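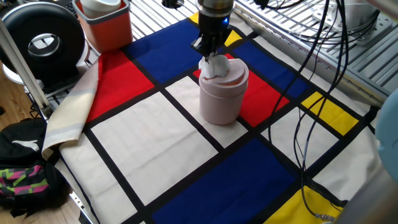

# Throw-ins in our own third: notes at the winter break

24th December

Brastholm have played 14 league matches and I have now logged every throw-in from all of them, 400 in total, home side and visitors together. The tagging was done in Bite, which is slow at building folders but exports a clean file.

I was interested in one thing: what happens to the ball after a throw taken within 50 metres of the thrower's own goal line. The usual advice at our level is to send it down the line and squeeze up. I coached it that way myself until June.

A throw counts as kept if the same side has the ball under control seven seconds later. A second throw to the same side inside that time also counts as kept. A free kick won counts as kept. A ball hacked clear and picked up by luck counts as kept too, and I don't like it, but I could not write a rule that excluded it without watching each clip twice and guessing at intent.
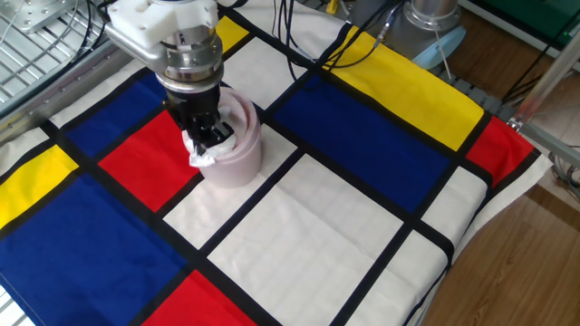
The down-the-line throw does badly. The receiver has his back to the pitch, a defender tight behind him and the touchline on one side. Most of these end in a flick that goes nowhere useful or in a throw to the other side slightly further up. The second outcome is tolerable if the team has moved up with it. Ours often had not — the far full-back in particular stayed where he was.

Throws back to a centre-half are kept far more often, as you would expect. The problem comes with the next pass. Against Trutia, who press the return ball with two forwards, we kept the throw and lost the pass after it three times in the first half, and seven seconds is too short a window to show that properly. I will try twelve for the spring matches.

Brundo use a throw I had not seen done so consistently. The near midfielder runs towards the thrower and past him, and the ball goes into the space he has left, for the full-back coming inside from the other line. It needs a long, flat throw. It also needs the marker to follow the first run, and ours did. 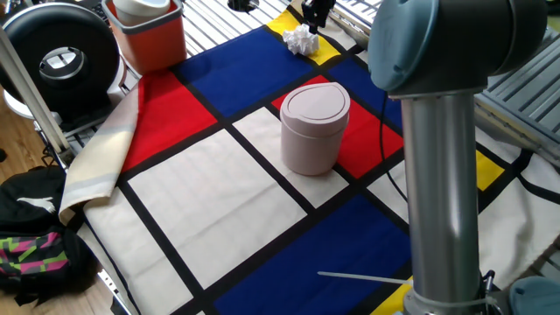
**Martin Keld**
*Assistant coach, Brastholm reserves*

The thrower matters more than I had allowed for. We have two players who can reach the middle of the pitch from the touchline and both are forwards, so neither takes throws near our own goal. Waiting for one of them to run back gives the opposition time to mark everybody. Teaching a full-back to throw further seems the cheaper change.

Foul throws are left out of the percentages. There were few, nearly all for a raised back foot.

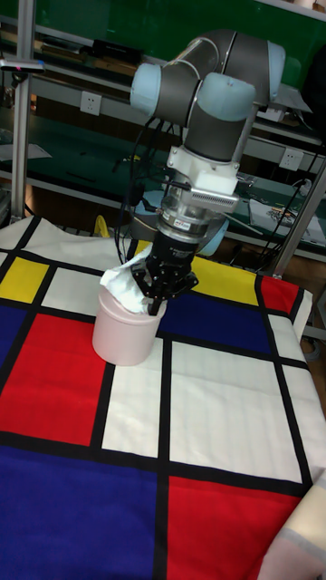 ## What I'll change in the spring log

- Window extended from seven seconds to twelve.
- Time from the ball going out to the throw, to the nearest second.
- Which foot the receiver controls with. Chest and head get their own code.
- Wind direction, written down at kick-off and again at half-time.

The export file for the first half of the season is just over 900 rows once the follow-up passes are included. I will tidy the column names before I share it.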